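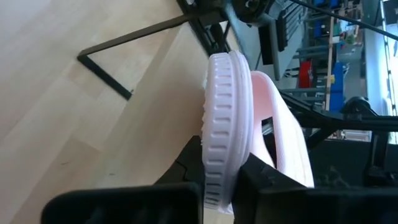
The pink cap, with its loop.

The Cap

The bottle was left behind on the bus from Climden, and only the cap came home.

She found this out in the kitchen, when she emptied her bag on the floor. There were the keys, the gloves, a bread roll from the morning, and the cap. It was round and pale pink, with small ridges all around the rim so that a hand could turn it, and a soft loop to carry it by. At one place the rim had become ragged. Her daughter had done this with her teeth, in the first winter, when she was still small enough to bite everything.

Now the daughter was 21 and lived in Brorosbridge, and she did not know that her mother still used the bottle.

The woman called the bus company. A recorded voice said that lost things were kept at the office in Sameck, and that the office was open on two afternoons of the week. She wrote this on the back of an envelope. Then she stood for a while with the cap in her hand and put one finger through the loop, as she always did on the stairs.

"You went to Sameck for a bottle?" her husband asked, two days later. She had her coat on already.

"I did not go yet."

"The ticket costs more than the bottle."

"I know what the ticket costs."

He looked at the cap on the table. He picked it up and turned it in the air, as if he was closing something, and put it down again. Then he went to look for his shoes.

The office was one room behind the waiting hall. The man at the counter wanted a description. She said it was a bottle, and that it was pink, and then she could not think of anything else, so she put the cap in front of him. He carried it along the shelves like a person who tries a key in many doors. There were umbrellas, a drum, a whole row of single gloves. He tried it on a white bottle, and on a green one from the Yule line, and both times it turned a little and stopped.

"It can still come," he said. "In October somebody brought us a suitcase after three months."

He gave her a form. In the box for the value of the object she wrote nothing, and he did not ask.

On the way back her husband slept against the window. She held the cap on her knee and felt with her thumb for the ragged place. At Climden many people got on – schoolchildren, mostly, with wet hair from the swimming pool – and a girl sat down across from them and drank from a bottle with both hands. The woman watched her until she was finished and had closed it well.

At home she put the cap on the shelf over the sink, next to the matches. In the evening the telephone rang. It was her daughter, who wanted to know how long one must boil beets.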